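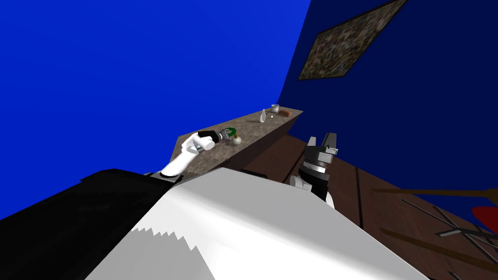

How to Run Your First Counter Task in Favoter

Favoter is a hosted simulator for two-armed robots. You rent it by the month, it runs on somebody else's expensive hardware, and you drive a robot through chores you would pay good money to avoid at home. I have been using it since October, first on the free trial and then on the plan that costs $124 a month, a figure I have learned to say quickly when anyone in accounting is listening.

The official guide covers installation beautifully and then gives you a link to the forum. What follows is the part in between: loading a kitchen, getting an arm to a small object on a counter, and saving the run so you can look at it later and wince.

What you need

A Favoter account (trial is fine for everything below)
The Nelia desktop client, which is where the buttons are
A game controller, or a mouse and a saintly temperament
A wired connection if you can manage it

You do not need a fancy graphics card. Rendering happens on their side and the client only shows you the result. My laptop is old enough to have opinions about this and it copes.

Step one: load the scene

Open Nelia, sign in, and choose New Session. Under Scenes you want the kitchen set called Aravena. It comes in several color schemes, and I use the one with the blue walls. They are very blue. The upside is that a white robot arm shows up nicely against them, and after an afternoon you stop noticing that you are working inside a swimming pool.

Pick the two-arm robot and leave the grippers on the default. There are other grippers in the menu. They are for people with a problem you don't have yet.

Press Load and wait. The progress bar goes to the end, thinks about its life, and starts over. Let it. Closing the window at that point leaves a ghost session on your account that keeps using up your hours until you find it under Billing, of all places.

Step two: choose what goes on the counter

Each kitchen has an item set. Small Mixed is the one to start with, and it is a fair cross section of the things that pile up on anybody's counter: something to drink from, a little white bottle, a ring, a small round bottle, and an oblong orange-brown item that I have been calling the bread. I have no proof. The label in my version is a string of digits.

Tick Settle Before Start. With it off, objects are dropped in at the moment you take control, and the tall ones may still be making up their minds about gravity.

Set Task to Free Practice. The scored tasks are tempting, but they start a timer, and a timer does terrible things to a person who has not yet worked out which stick is which.

Step three: wake the arms up one at a time

Both arms are live by default. Go to Controls, then Arms, and set the right one to Hold. You can then concentrate on the left without the other one drifting into the cabinetry. It will stay wherever you parked it with its gripper in the air, like a guest who doesn't know where to put his hands.

Turn the speed slider down to 4. The default is higher and was clearly picked by someone making a sales video. At 4 you can see a mistake coming and still do something about it.

Now try a few moves over open counter before you go near anything. Forward, back, up, down, wrist left, wrist right. The wrist controls feel reversed to almost everyone. There is an Invert Wrist box under Advanced. I ticked it, got used to it, and then couldn't use anyone else's setup, so choose with care.

Step four: approach the ring

My first target is always the green ring. It is bright, it sits near the round pale bottle, and that neighbor makes it a better lesson than something standing all alone. You want to bring the fingers in without shoving the bottle along the stone.

Open the gripper well before you arrive. Come in from above and slightly to the side, then stop. Stop properly, with your thumbs off the sticks. Favoter streams with a small delay, and if you correct while the picture is still catching up you will correct twice, then correct the correction. Count to two in your head and look again.

When the fingers are where you want them, squeeze the trigger slowly. The client shows a contact light in the corner. Yellow means one finger is touching and green means both are. If it flickers, back off and try again. Squeezing harder makes the ring leave at speed, and you'll have to reset the scene to get it back from wherever it went.
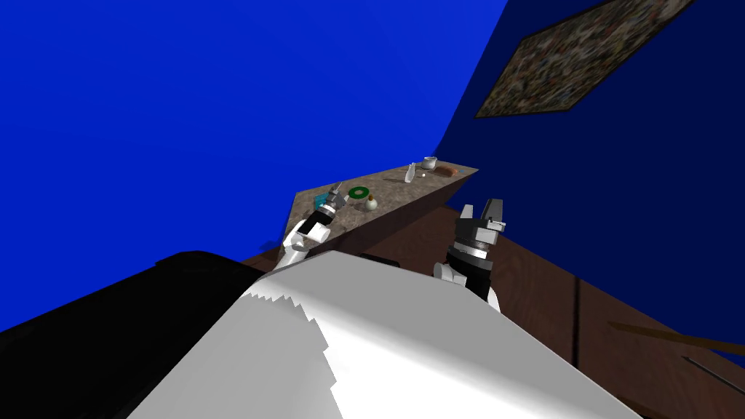 Step five: reset without losing your work

There are two reset buttons and they are next to each other. Reset Items puts the things on the counter back where they started. Reset Session puts everything back, including your speed setting, your wrist setting and your will to continue. Learn the icons. The one with the little circle is the one you want.

Between attempts I lift the arm clear of the objects before resetting. If a gripper is occupying the spot where an item is about to reappear, the simulator settles the dispute with physics, and physics is loud.

Step six: save the run

Press Record before you move, and Stop when you are done. Name it something you will understand next week. My folder has a file called "good one" and another called "good one really," and neither is.

Runs are stored by the step. A short reach of mine came out at 1269 steps, which sounded like a marathon until I scrubbed through it and found that much of it was me sitting still, counting to two. Trim the dead ends in the Nelia editor if you plan to train anything on them.

When things go wrong

The arm won't move: check that it isn't set to Hold. I have written to support about this. Bình Hầu, who answers the tickets, was very kind.

The picture freezes: wait a little, then press Reconnect. Your session carries on in the meantime, so keep your hands off the controller.

The gripper goes through the counter: you have Collision Preview turned on. Turn it off and the stone becomes stone again.

Is it worth the money?

For me, yes, with some grumbling. I have logged more than 5 solid hours in a day without anything real getting broken, and our shop in Ploltville does not have a spare robot or a spare kitchen. The item labels need work and the two reset buttons need a restraining order. The trial gives you enough time to get through all the steps on this page, provided you don't leave a ghost session running overnight. Check Billing before you log off.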